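Why Do Some Drinks Have Stripes?

Pour orange juice into a glass of water and stir. After a moment the whole glass is the same pale orange. Most drinks behave this way. But some drinks stay in layers, with one color at the bottom and another at the top. There is no wall between them. So what keeps them apart?

The answer is sugar, and a word scientists use a lot: density.

Density tells you how much stuff is packed into a space. Think of two suitcases that are the same size. One has three sweaters in it. The other is stuffed with books. They take up the same room in the car, but the one with books is much heavier. We say it is more dense.

Liquids work the same way. A cup of plain water weighs less than a cup of water with a lot of sugar mixed in. The sugar dissolves, so you can't see it anymore, but it is still there and it still has weight. When a sugary liquid and a less sugary one share a glass, the sugary one sinks and the other one floats on top.

Thick syrups have the most sugar, so they go to the bottom. Fruit juice has less, so it sits above the syrup. Many layered drinks use a red syrup and orange juice. Where the two meet, a little of each one moves into the other, and you get in-between colors. People call this a gradient. It means the color changes bit by bit with no sharp line. 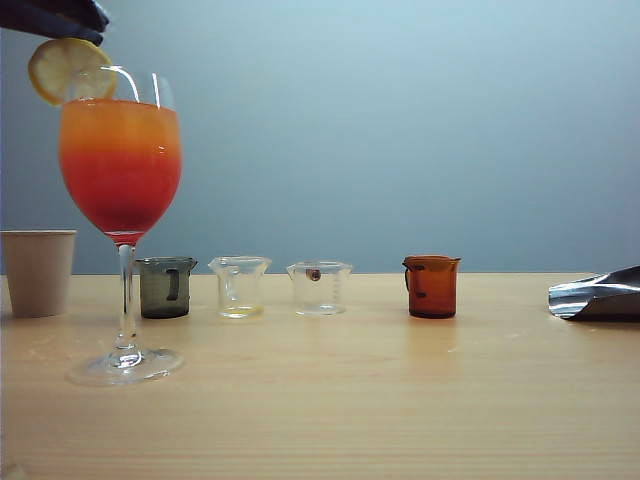 Sanaa Shehata

Look at the color in the tall glass. It is bright orange at the top, then reddish-orange in the middle, and deep red near the bottom of the bowl. The slice of lemon on the rim is called a garnish. A garnish is something added to food or drink to make it look or smell nice.

The small containers with spouts are beakers. You may have seen them in a science room, but they are handy for drinks too. The spout helps liquid come out in a thin stream, and a thin stream is easier to control than a big splash.

Try it yourself

You will need a tall clear glass, a spoon, orange juice, and a red syrup such as grenadine. Ask an adult before you start.

1. Pour a little syrup into the glass.
2. Hold the spoon upside down, just above the syrup, with the tip touching the side of the glass.
3. Pour the juice very slowly over the back of the spoon.
4. Lift the spoon as the glass fills up.

The spoon spreads the juice out so that it lands gently. If you pour fast, the juice crashes into the syrup and they mix. You will still have a nice drink, but it will be one color.

Want to try a third layer? Water with a few drops of blue food coloring has no sugar in it, so it should float on the juice. Pour it even more slowly - the juice and the water are close in density and they mix easily.

Words to know

Density: how much stuff is packed into a space.
Dissolve: to break up into a liquid until you can't see the pieces.
Gradient: a slow change from one color to another.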